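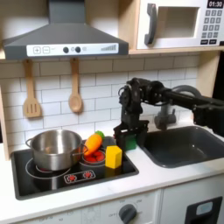
## Play kitchen check, Sun 16 February

Right, my turn with the clipboard again! I've done the kitchen in the same order as the sheet so whoever has it next can follow along, and I've put my comments under each bit (sorry, they go on a bit). Ticks mean fine, crosses mean do something, question marks mean I dithered.

### 1. Hood, utensils and microwave

- [x] Hood firm on the wall side, no wobble when I pushed up on it
- [x] Control strip stuck down at both ends
- [x] Slotted spatula and spoon: no splinters, no split ends
- [x] Microwave sits level on its shelf
- [ ] Hooks under the hood tightened

I ran my thumb all the way round both wooden utensils and they're lovely and smooth still. The hooks are another matter. One turned in my fingers, and it needs a proper screwdriver, so I've left that box empty until I've been back with one. The 01:30 on the microwave is still crisp, which pleases me no end, as the display on the old Zunden one rubbed off before we'd had it a year.

### 2. Backsplash and shelf edge

- [x] Tiles wiped, no lifting
- [x] Shelf edge sanded (done in May, still good)
- [?] Wooden upright by the counter

I think the upright is fine! There's a tiny bit of give if you lean on it with your full weight, and no child of play-kitchen age has my full weight. I'd still like a second opinion before the next open morning.

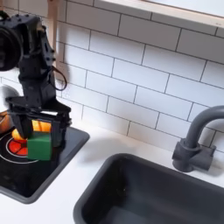 ### 3. Cooktop and blocks

- [x] Panel flush with the counter, no gap for fingers
- [x] Red burner print not flaking
- [x] Blocks too big for the choke tube
- [ ] Blocks back in their own tub

The coloured blocks keep turning up in the cooking, and I can't say I mind, green and yellow go very nicely in a stew. They do belong to the Edport set though, and that one gets checked on its own sheet (number 155, in the blue folder), so please do pop them back afterwards or we end up looking at the same block twice and missing its neighbour altogether. I checked the corners while I was at it. All still nicely blunt, and the paint held up to a hard rub with a damp cloth.

### 4. Pot, sink and tap

- [x] Both pot handles tight
- [x] Rim smooth all the way round
- [x] Basin wiped out, drain clear of crumbs
- [x] Tap doesn't come off in the hand

I gave the tap a good yank because it's what everybody grabs when they're reaching for the back of the counter. Solid as anything. The pot is metal, so it wants a proper look for dents with a sharp fold in them, and I found none. 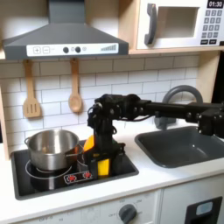

Chávez wrote on the last sheet that metal pots ought to come out altogether and be swapped for wooden ones, because of toes. I do see the point, and I've dropped it on my own foot to find out (I was in slippers, it was fine, I said a word). My vote is to keep it. It makes such a good noise! But I've copied the comment over so it doesn't get lost, and if more people agree then out it goes.

### 5. Play food

- [x] Carrot: both pieces sound, no chips in the orange
- [x] Green top firmly on
- [?] The join between the pieces
- [ ] Spare food in the Urkum box gone through

On the join: I pulled it apart and pushed it together a fair few times and it's stiffer than I'd like for little hands. Nothing dangerous, nothing sharp on the cut faces, just a bit of a tug. A rub of beeswax might do it. I haven't touched the Urkum box, I ran out of afternoon, and it has almost everything in it that we've ever been given.

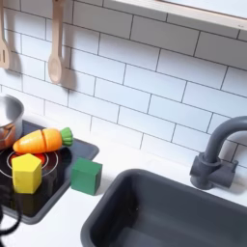
### 6. Still to do

- [ ] Screwdriver for the hooks (me, this week)
- [ ] Second opinion on the upright
- [ ] Beeswax on the carrot join
- [ ] Urkum box, needs 2 people and a pot of tea
- [ ] Find the spare screws, order 3113, I'm sure they came

If you spot something I've missed just write it in the margin, there's loads of room, and use a pen please as the pencil on the last one had smudged to nothing by the time I got it.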